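Notes, diapo 7 : le linge d'hôtel et l'eau

Rappeler le contexte : l'hôtel Skalside, 45 chambres, blanchisserie sur place. En février, 2604 kilos de linge lavés. Le compteur de la buanderie est relevé chaque matin.

Dire que le séchage coûte plus cher que le lavage. Passer vite sur le détail des programmes.

Insister : lavage à 40 degrés pour les serviettes, sans adoucissant. Le tissu en relief garde mieux son pouvoir absorbant.
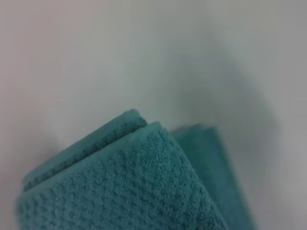 Hiu-tung Tam objecte que l'adoucissant n'est pas seul en cause et que le calcaire raidit autant les fibres. Répondre avec la dureté de l'eau, puis diapo 8.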